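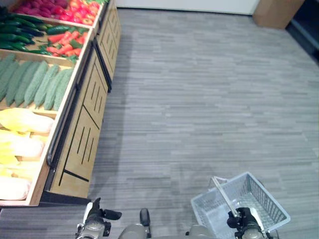
Mon 10 May

Went to Leemans before lunch for the vegetables. I took the bus down from Pivdale and walked the last part because the rain had stopped. Two canvas bags and a list on the back of the water bill.

They put cucumbers next to the tomatoes now, or close enough that you can fill both bags without moving your feet. I still can't get used to carpet in a place that sells vegetables. Gray carpet, like an office. My shoes make no noise on it and I keep thinking I have walked into the wrong room. I do like the wooden bins, and the rail along the front is a good height to lean on while I read my list. The black lines on the panels underneath look like somebody keeping score in a card game and losing track.

The bitter melons were laid out side by side. I haven't cooked one since November, when I made it far too strong and ate it for three days because I wouldn't throw it out. Bought two, the smaller ones. I stood there a while choosing. I wanted pale ones, and they were all fairly pale, so it came down to feeling the ridges. The ones with wide ridges seem milder to me. I have no proof of that.

Then a napa cabbage. I said to myself I would get a small one, and there wasn't really a small one, so I got a medium one and it came to 1,739 grams on my scale when I got home. That is a lot of cabbage for one person. Also tomatoes, three cucumbers, and a piece of ginger from the other side of the store. I forgot garlic, which was first on the list.

The bus back was late. I sat on the wall by the Skisard office and ate a roll. The cabbage was poking out of the bag and a dog took an interest in it.

Home by one thirty. Cleared the counter before I unpacked, which I don't always do. The crisper drawer still had half a celery in it from before the trip to Gutolbridge, gone soft. Threw it out, washed the drawer, dried it with the old blue towel. Cucumbers on the left, melons on the right wrapped in paper. Tomatoes in the bowl on the windowsill.

Cut the cabbage in quarters. One quarter for soup tonight, one in the fridge for tomorrow, and the other two for salting. I weighed those after trimming and they made 800 grams. The recipe I copied down years ago is written for 2,000, so I had to work out the salt on paper, and then I did it again because the first answer looked wrong. It was wrong. Had put the point in the wrong place. Packed it in the big glass jar with a saucer on top and a clean stone on the saucer. It's on the shelf by the back door, where it stays cool in the mornings.

Did one of the melons for supper. Split it the long way, scraped out the seeds with a teaspoon, sliced it thin, salted it and left it half an hour. Squeezed it out hard. Fried it with an egg and the ginger – too much ginger, my mistake, I was making up for the garlic. It was still bitter but in a way I could eat. Finished the plate. Next time I will leave the salt on for an hour.

The soup was plain. Cabbage, a carrot from last week, the end of the noodles. Put 80 grams of noodles in and they drank up most of the broth, so it was more of a stew by the time I sat down.

Washed up, wiped the stove. The kitchen smells of ginger and I have left the window open a little. Need to buy garlic, dish soap, stamps. Checked the jar before bed and the water is already up past the first layer of leaves.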